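Handheld gripper build, finger pads and thin stuff
Clarkudow Shared Workshop forum > Builds

arnik_bench
Posted 09/09/2023
Second version of the hand-held gripper is together. Body is black printed plastic, pads are separate pieces so I can swap them. Print time for both fingers was almost 60 hours on the Grewal printer, which needs its belt tightened, by the way.
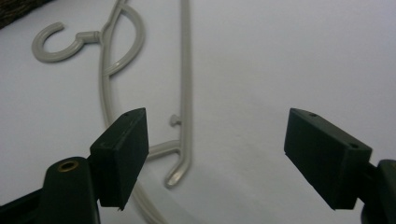 My trouble is with thin parts lying flat. The pads are wide flat rectangles and they do fine on boxes and mugs. A gray plastic hanger on the table is another matter. I can go for the two rods down by the crossbar or for the neck under the hook, and I don't know which is the better test. Brass inserts are staying, I'm not reprinting the bodies.

clurkstead
Go for the neck. It's short and round and you won't be fighting the crossbar.

S. Pandey
I disagree. If you only ever grab the easy spot you learn nothing about the pads. Take it across the rods, and put 3 mm of silicone on the faces first. Bare printed plastic slides on molded plastic.

clurkstead
Silicone will round off the bottom edge and then you can't get under anything flat. I went through 6 sets of pads before I gave up on it.

S. Pandey
Stop it short of the bottom edge, then. Mine has been on since June.

arnik_bench
Shakuntala, did you glue yours or screw it? I have holes in the pads already.

S. Pandey
Glued. Screw heads catch on cloth.

tinsnip163
Whichever you pick, sand the faces before gluing. There's a sheet of 60 grit in the drawer under the drill press.

arnik_bench
OK. Silicone on one set, bare on the other, and I'll try both spots with each. Will post when the glue has set.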